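Category: Sports safety | Grounds and equipment
Shares: 16

Protective netting is mesh hung between a playing area and the people or property near it, to stop balls, pucks and other flying gear. It is used at baseball parks, ice rinks, driving ranges, cricket grounds, lacrosse boxes and the throwing circles of athletics tracks. Good netting is a wonderful bit of engineering: light enough to hang from a cable, close to invisible from a seat a few rows back, and strong enough to catch a line drive that would break a cheekbone.

Early use

Baseball parks in North America were putting up screens behind home plate by the late 1870s, when the seats there had a grim reputation for the number of foul tips that flew into them. The first screens were wire. They rusted, they sagged, and they spoiled the view badly enough that spectators complained, but they worked, and the idea spread to other parks over the following decades.

Cricket came at the matter from the other side. Practice nets were put up so that bowlers and batters could train without chasing the ball across a paddock, and the safety of people walking past was a happy extra. The word "nets" became the everyday name for practice itself and has stayed that way.

Ice hockey relied for a long time on boards and glass. The top North American professional league made netting above the glass at the ends of the rink compulsory from the 2002–03 season, following the death of a young spectator hit by a deflected puck. Fans who had grumbled about the view were mostly used to it within a season or two. In baseball, all 30 major league clubs had stretched their netting to at least the far end of the dugouts by the start of 2018.

Materials

Cotton and hemp twine were once common and had to be tarred or dyed to slow rot. Nearly all modern sports netting is nylon, polyester or polyethylene, with very high strength polyethylene used where the view matters most. The finer the twine, the less the eye notices it, and colour matters more than most people expect. Black mesh tends to disappear against a lit field, while white mesh catches the light and shows up clearly. Green is popular on suburban ovals, where it blends with trees.

Mesh may be knotted or knotless. Knotted mesh is easy to mend, and a tear tends to stop at the next knot. Knotless mesh is lighter, smoother and kinder to the ball, so it is often picked for batting cages.

Mesh openings depend on the sport. Golf calls for the smallest of the common sizes, with hockey and lacrosse a little larger and baseball larger again. Soccer backstops can have openings big enough to put a fist through. A net made for one sport should never be assumed to hold the ball of another – golf balls go straight through soccer mesh.

Hanging and tension

A net hung tight as a drum throws the ball back at the players. A net hung too loose lets the ball push it out well past the line of the posts, which is no comfort to anyone with their nose against it. The art is in the middle! Installers speak of "give", meaning how far a net moves before it stops the ball, and seats or footpaths are kept clear of that distance.

Tall nets are carried on steel or timber poles with a cable along the top. Wind is the main load on them, far more than any ball, and ice can be worse still in the colder provinces. Many owners lower their nets for the winter on winches.

The Robles Oval backstop

One much-loved local case is the backstop at Robles Oval, a shared cricket and baseball ground with a road along its eastern side. The original net was put up by the baseball club and reached only as far as first base. Sixes from the cricket pitch cleared it with ease, and parked cars took the worst of it. Over a single summer the ground kept a notebook of every ball that left the property, and the final tally was 263.

The notebook was the work of Aitana Cifuentes, a scorer for both clubs, who marked each exit point on a hand-drawn plan. The plan is a joy to look at. It showed that most balls left through a short stretch near the old scoreboard, and the new net was built tallest in that section, stepping down at either end. It was supplied by Drimach in black polyester and opened with a combined cricket and baseball day on 26/09/2020. Benito Figueroa hit the first ball into it, underarm, from a tee.

Only 3 balls reached the road in the season after.

Testing

Netting weakens with sun, rain and repeated hits, and the damage is hard to judge by looking. Three kinds of check are common:

Hand check – the net is walked from end to end, with every lashing, clip and border rope felt for wear.

Drop or launch check – a ball is fired or dropped into the mesh at a set speed and the give is measured.

Pull check – a small sample is cut from a spare panel and pulled until it breaks, and the result is compared with the figure for new twine.

The Bidell method, named after the Bidell ground where it was first tried, hangs a sacrificial strip on the sunniest pole when the net goes up. A piece is snipped off each August and pulled. Strips have shown losses of up to 70 per cent of first strength on nets that still looked fine from the boundary, which is why the method has such keen supporters among grounds staff. 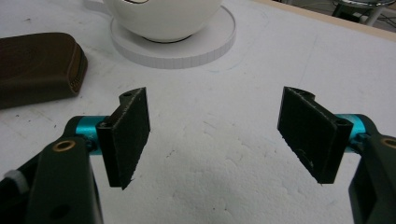 Effect on the view

Objections to netting nearly always begin with the view, and they deserve a fair hearing. Someone seated very close to the mesh does see it, at least until the eyes settle on play further off. Mesh also stops the lovely business of leaning over the rail for an autograph or a tossed ball, though many parks leave a gap or a lift-up panel for this before the game. The Olitz panel, a hinged frame that swings up and locks, was drawn up with exactly that in mind, and children queue at it happily.

Care and repair

Small holes are mended with twine of the same weight, tied off at sound mesh on every side. Cable ties are fine for a weekend, but they go brittle in the sun and have sharp ends. Grass trimmers do a great deal of harm along the bottom edge, so many grounds keep a bare or paved strip beneath it.

See also

Backstop (baseball)
Batting cage
Hammer throw cage
Sight screen

Tagged: netting, spectator safety, grounds
2 comments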